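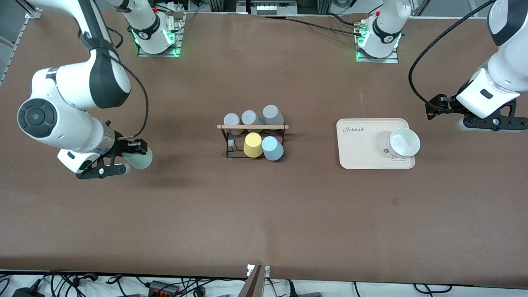 # Shared Kitchens and the Tea Break: A Study of Three Workplaces

Project report, final version

## How the project started

My grandmother worked in the office of a flour mill for most of her life, and when she talked about it she hardly ever mentioned flour. She talked about the ten o'clock break, and who sat where, and the woman from payroll who brought in a lemon cake every time it rained for more than a day. I had those stories in my head when our class was asked to choose a topic on everyday working life, and so I chose the break itself – the fifteen minutes or so when people leave what they are doing and go and make something hot to drink.

My question was a simple one, though it got less simple as I went along. Does it matter to people whether they take their break together or alone, and does the room they take it in have anything to do with it?

## The three places

I was lucky to be let into three workplaces, all of them within a bus ride of my house. Bravcombe is a printing shop that does menus, wedding invitations and a great many raffle tickets. Zupan is an accounting office on the second floor of an old bank building. Trovico sells and repairs garden equipment, and in March, when I visited, it was as busy as anywhere I have ever been.

I left a short paper survey in each kitchen with a box to put it in, and 53 people filled one out. I also did longer interviews with anyone who would put up with me, and I sat in each kitchen on 3 mornings with a notebook. My teacher suggested that I bring something to do with my hands so that people wouldn't feel watched. I took my knitting. I did not get much knitting done, but I did get a lot of advice about it.

## What the survey showed

Of the 53 people, 31 said they usually took their break with at least one other person, and 22 said they usually took it alone. I had expected the people who sat alone to be less happy with their breaks, and that was not so. Many of them wrote that it was the only quiet part of the day and that they guarded it. One person at Zupan wrote "I have four children, please let me have this" and underlined it.

The people who were least happy were the ones who took their break at their desk or workbench. They came from both groups, and their comments were mostly about being interrupted. A phone rings, a customer leans over the counter, and the tea goes cold.

## The rooms

The kitchen at Bravcombe is tiny, and to get to the refrigerator you have to ask somebody to stand up. Even so, it was the liveliest of the three. People seemed to fold themselves in and get on with it. Zupan has a lovely big room with a long window and matching chairs, and for most of each morning it was very quiet. The staff there told me that the kitchen used to be next to the front door and was moved to the far end of the hall in a remodel, and that they fell out of the habit of going.

Trovico has no real kitchen, only a counter at the back of the workshop with a kettle and a shelf of mugs. Delwyn Tamihana, who has repaired mowers there since leaving school, gave me my longest interview – 108 minutes, over two visits, with customers in between. He told me that the old owner used to ring a handbell for the break, and that when she retired the bell went with her. "We all still stop at the same time," he said. "I couldn't tell you who starts it."

## Mugs

I hadn't planned a section on mugs, but they came up in nearly every interview, so I have to include one. At Bravcombe everyone has their own and would no more use another person's than their toothbrush. At Zupan the office bought a matching set, and several people had quietly brought one from home anyway. I asked why, and the answers were about size, about the handle, and in one case about a daughter who had painted it at summer camp.

## Problems with my method

The survey only reached people who came into the kitchen, which means that the ones who never take a break at all are missing. I should have left copies by the time clock as well. I also visited only in the mornings, and the Trovico staff told me their afternoon break is a different thing altogether, shorter and mostly spent outdoors.

If I did it again I would include a workplace with a night shift. The bakery on Brorora Street offered to have me, but the break there is at 2 in the morning and my mother said no.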